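发件人：Dayana Londoño
收件人：Pistthorpe 手机互助邮件组
日期：3月6日
主题：回复：借出去的手机，回来以后怎么整理（第 1,109 号邮件）

Ubaldo，各位组员：

Ubaldo 的信我读了两遍，有几个词查了字典，希望没有理解错。他问得很细，我也尽量写细一点。我的中文还是写得慢，如果哪一句不自然，请直接改，我会记下来。

先把原信放在前面，方便没有收到的人：

> Ubaldo Pagano 写道：
>
> 大家好。我接手了 Espinoza 街那个点的借用手机，打开柜子一看，线缠在一起，有的手机没有电，有的里面还留着上一位的照片。以前的交接本只写到去年10月，后面是空白。
>
> 我想知道：
> 一、你们在什么样的桌子上做这件事？我现在坐在沙发上做，插头总是不够近。
> 二、充电线怎么收，才不会在接头那里断？
> 三、资料应该先删还是先充电？
> 四、屏幕用什么擦？我用过厨房的清洁剂，擦完有一层白雾。
> 五、手机交给下一位的时候，你们怎么确认它是好的？
>
> 还有，Fetik 表格里的“状态”一栏到底填什么？我看到有人填“可以”，有人填“还可以”，有人填“应该可以”。这三个词我分不清楚。
>
> 谢谢。
> Ubaldo

下面按我自己做事情的次序回答，和他的编号不完全一样。

桌子和插座

我从前也在沙发上做，后来放弃了。手机会滑到垫子中间去，卡针也会。有一次我找一根卡针找了一个晚上，第二天在拖鞋里找到了。现在我只用木桌子，桌面先清出来，靠里面竖一张大的棕色纸板。纸板是旧箱子拆开的，折痕还在，不好看，可是立得住。白色的插线板斜着放在右手边，开关要在我够得到的地方，充电头插在离我远的那一端，这样线可以从后面绕过来，不占手机的位置。线先不要拉直，让它在桌上自己成一个松松的圈。

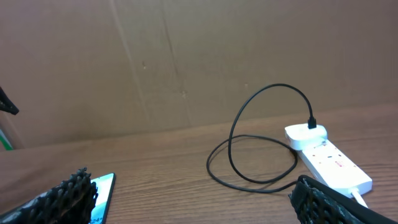

接头断掉，多数是收线的时候太用力。我见过有人把线紧紧绕在充电头上，绕完还打一个结，看起来很整齐，过几个月外皮就在根部裂开了。我的做法是这样的：手里留出一个比手掌大一点的圈，顺着线本来的方向绕，绕到最后留一小段，用布条轻轻扣住。布条可以从旧衬衫上剪。橡皮筋我不推荐，夏天会粘在线上，很难弄下来。

绕线还有一个小问题，就是方向。线从盒子里拿出来的时候有自己的弯，跟着它绕就很听话，反着绕就会弹开。我母亲绕毛线也是这样说的，她用的是西班牙语，我不知道中文里有没有专门的词。如果有，请告诉我。

Ubaldo 说插头不够近。我建议把插线板带到桌上来，桌子不必搬到墙边。Avport 那边的点用的是长线的插线板，从墙角拉过来，沿着桌腿走，用夹子固定。他们以前让线横在地上，绊过人，后来就改了。我自己的桌子旁边正好有插座，没有这个麻烦。

另外，水杯请放在另一张桌子上。这一条我写在交接本第一页，自己也违反过。

先充电，还是先删资料

我的回答是先充电。一部只剩一点电的手机，恢复出厂设置做到一半关机了，后面会很难处理，我有过一次，等了整整一个下午，最后还是请别人帮忙才弄好。所以每一部回来以后，第一件事是接上电，第二件事才是看里面有什么。

开机以后，先看它是哪一种型号，再去表格里找对应的那一行。柜子里的手机放在一起，黑边框的都很像，从背后看更分不出来。以前我凭记忆写，把两部写反了，借的人拿到以后发现保护壳装不进去。现在我一定等到屏幕亮起来，型号看清楚了，才动笔。型号后面如果有加号，请一定也写上，有加号的和没有加号的大小不同，壳和贴膜都不能通用。Galaxy S24+ 就写“Galaxy S24+”，不要写“三星大的那个”。我在表格里真的见过“三星大的那个”。

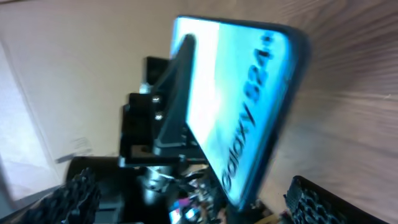
如果借的人想把照片转到自己的新手机上，转的时候两部都要插着电吗？

最好两部都插着，旧的那一部更要紧，它的电池常常比显示的数字弱。插线板上的位置不够的时候，先让旧的插着，新的充到一半以上再开始。

转完以后请当着借的人的面看一下。打开相册，翻到最早的一张，再翻到最新的一张，问他：“您的照片都在吗？”他点头了，再删。我知道这样慢。去年有一位老先生，他的相册里有 666 张照片，几乎都是同一只猫。他一张一张地给我讲，讲到后来我也认识那只猫了。这样的时候不要催，水壶烧上，坐下来听就可以。

删除的次序我写在这里：先退出账号，再取出卡，最后恢复出厂设置。账号没有退出就恢复，手机会一直问原来那个人的密码。取卡的时候卡槽要平着拉，卡放进写了名字的小信封。信封我一次折好几个，放在抽屉左边。如果借的人忘了密码，请不要替他猜，请他回家找，手机先放在“等候”的格子里。

擦屏幕

厨房的清洁剂请停下来。我不懂化学，不敢说它伤了什么，但是白雾我也遇到过，后来用微湿的软布擦了好几遍才没有了。

现在我用两块布。第一块微湿，第二块是干的。手机先关屏幕，平放在桌上，面朝上，从听筒那边往下擦，一直一个方向，不要画圈。前置摄像头的小圆孔旁边容易留一圈油，用布角轻轻点几下。边框也要擦，尤其是圆的那几个角，手握的地方最脏。擦完把屏幕点亮，换着角度看，灯照在玻璃上，哪里有指印就看得出来。深色的壁纸比浅色的容易看见灰，我一般不换掉系统自己的壁纸，它有大块的颜色，检查起来很方便。 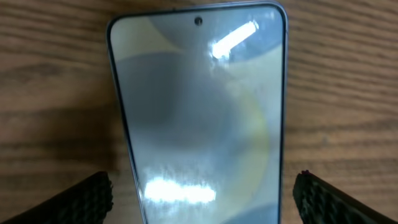
布要洗。这一点听起来像小事，可是我接手的时候，抽屉里那块布已经硬了。我用普通肥皂洗，不放柔顺剂，晾在窗户旁边。第一块和第二块我用不同颜色的线在角上缝了几针，蓝线是湿布，白线是干布。Ubaldo 如果需要，我可以给你寄两块，我们这里还有。

充电口里面的灰，我用木牙签，削得很薄，关机以后再做，动作要很轻。口袋里的绒毛会在那里压成一小片，借的人就说“这部手机充不进电了”。取出来以后线就插得到底了。金属的针请不要用，曲别针也不要用。如果觉得里面有什么东西是硬的，就停下来，写在表格里，交给懂修理的人。

贴膜我不重新贴，除非边上翘起来了。我贴得不好，总有气泡。组里有人贴得好的话，请写信来教一教，最好在天气干的时候，我们可以约一天一起做。

交给下一位之前

这一步我以前做得很随便，开机，看一眼，就放回盒子了。后来有一位女士拿了手机去医院陪家人，晚上电没有了，她很着急。那件事以后，我给自己定了几条，现在写在纸上，贴在柜门里面：

1. 充到100%，拔下来，放一个晚上，第二天再看还有多少。掉得很多的那一部，不外借，放到最下面一层。

2. 打一个电话给自己，说几句话，听对方的声音，也听自己的声音。只看信号格不够，信号满格听筒也可能是坏的。

3. 前面和后面的摄像头各拍一张，看完就删掉。

4. 音量键、电源键各按几下，有没有卡住，手指会知道。

5. 字号调大一级。借的人里年纪大的多，他们自己不会说字太小，只会把手机拿得很远。

6. 最后把手机竖起来再看一次屏幕：桌面上没有上一位留下的东西，右上角有信号，电量是满的，玻璃上没有大的指印。小的灰尘用干布再带一下就可以，不要为了一粒灰又从头擦。

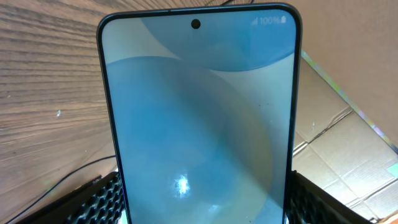
装盒子和填表格

盒子里的次序是：手机在下面，屏幕朝上，盖一张薄纸；线圈放在旁边，不要压在屏幕上；充电头放在角上，插脚朝外；说明纸放在最上面。说明纸我写得很大，只有开机、关机、充电和我的电话。以前的说明纸有四页，借的人都拿来垫杯子了。

原来的盒子丢了的手机，我用鞋盒改。里面用纸板隔出三格，纸板的折边朝下，不会刮到线。纸板用棕色的厚一点的，送菜的箱子太软，也有味道。

接下来是 Fetik 表格。我想“状态”这一栏最让人头疼，我也查过“可以”和“还可以”的区别。字典说“还可以”是比较满意的意思，可是我的邻居对我说，她讲“还可以”的时候常常是不太满意。这样的话就不适合写在表格里。我建议我们只写事实，例如：

“充满，放一夜，电话正常，左上角边框有一道划痕。”

“充满，放一夜，电量掉得快，不外借。”

“等候：借的人回家找密码。”

这样下一位读的人不必猜。日期写在最前面，名字写在最后面，名字请写全名，去年有两位都只写了“王”，到现在我也不知道哪一行是哪一位写的。

线也要登记。这一条是我新加的，表格里没有这一栏，我写在备注里：黑线，白头，或者白线，白头。上个月有三个盒子回来，里面的线都不是出去时候的线，有一根插上以后要用手扶着才有反应。我没有办法知道是哪里换的，也不想问得让人难为情，所以只是从现在开始写。

关于10月以后空白的交接本

Ubaldo，你不用把空白的部分补起来。你没有看见的事情，写了也不准。请在空白处画一条斜线，写上“以下由 Ubaldo Pagano 接手”，然后从柜子里现在有的手机开始写。我来的时候也是这样做的，前面缺了很多页，没有出什么问题。

如果柜子里的东西很多，请不要想着一天做完。我一般一次拿两部到桌上，做完放回去，再拿两部。插线板上还有空的位置，我也不再多拿，拿得多就容易把线和手机配错。做的时候手机按左右放，左边是还没有看的，右边是看完的，中间是正在做的那一部。我的女儿说这个像洗碗，我想她说得对，我洗碗也是这样放的。

缠在一起的线，请从中间最松的一圈开始，不要拉两头。我会先把整团放在桌上，轻轻抖开，看到一个接头就顺着它往回走。实在打不开的，放着，喝一杯茶再来。剪掉是最后的办法，我只剪过一次，那根本来也已经露出里面的细丝了。露出细丝的线请不要用胶布包了再借出去，直接放进回收的袋子。

还有两件小事想问大家。

第一，说明纸上“长按”这个词，有几位借的人看不懂，问我按多长。我改成了“按住，慢慢数到三”。各点要不要统一？

第二，声音提醒。有人还手机的时候，闹钟没有关，早上在柜子里响了很久，隔壁的人来敲门。恢复出厂设置以后闹钟就没有了，可是“等候”格子里的那些还没有恢复，所以还会响。我现在的办法是把它们关机再放进去。如果有人觉得关机不好，请说一说原因。

我的信太长了，对不起。Ubaldo，如果你想来看一看我的桌子，下午都可以，来之前写一行就好。请把你那边最乱的那团线带来，我们一起解。

此致
Dayana Londoño

附：布条的长度，从手腕到中指的指尖就够了，再长会拖在盒子外面。剪的时候顺着布的纹路，边上才不会一直掉线头。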